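4. Putting up the Mellex hanging rail

Read this section before you open the bag of fixings. The rail goes up after the side panels and before the doors.

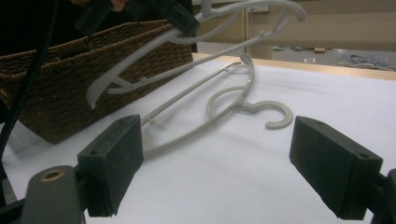
The Mellex rail fits all Dilow wardrobes that are 100 cm wide. For narrower units you will need the short rail, sold separately. Do not cut the long one down. The end caps will not grip a cut edge, and the rail may drop under load.

You will need:
2 rail brackets
1 rail with end caps
1 centre support
11 screws (one is a spare)
A cross-head screwdriver, a pencil and a spirit level

4.1 Fixing the brackets

1. Find the row of small holes on the inside of each side panel. Count down to hole 3 and mark it with the pencil on both sides.
2. Hold a bracket against the left panel with the open side of the cup facing up. The top screw goes into the marked hole.
3. Put in all the screws by hand first, then tighten them.
4. Do the same on the right panel.
5. Lay the rail in the two cups and rest the spirit level on it. If it is out, check that both brackets are in the same numbered hole.

Note: If you plan to hang long coats or dresses, leave out the middle shelf. It can be stored behind the plinth — there is a slot for it.

CAUTION: Do not use a powered screwdriver on the brackets. The panels are soft near the edge and the threads strip easily.

4.2 Fitting the centre support

1. Lift the rail out again and slide the centre support on to it from one end.
2. Push the end caps back on until they click.
3. Lower the rail into the cups.
4. Move the support to the middle and screw it to the underside of the top panel.
5. Turn the locking tab on each bracket a quarter turn towards the back.

The rail should not turn when you grip it. If it does, the locking tabs are not fully home.

4.3 Loading the rail

Spread the weight along the whole length. Heavy items such as winter coats should go near the ends, next to the brackets. Leave the wardrobe door open for a day after fitting if the panels still smell of glue.

CAUTION: The rail is for clothes only. Do not let children swing on it or use it to pull themselves up.

4.4 If you have the Bjarnason pull-down rail

The Bjarnason rail uses its own side arms and does not need the centre support. Follow steps 1 to 4 of 4.1, then turn to the leaflet packed with the arms. Keep the spare Mellex parts in case you change back later.

Check all screws again after a month of use. Replacement brackets and end caps can be ordered from Drunex — quote the part number moulded on the back of the bracket.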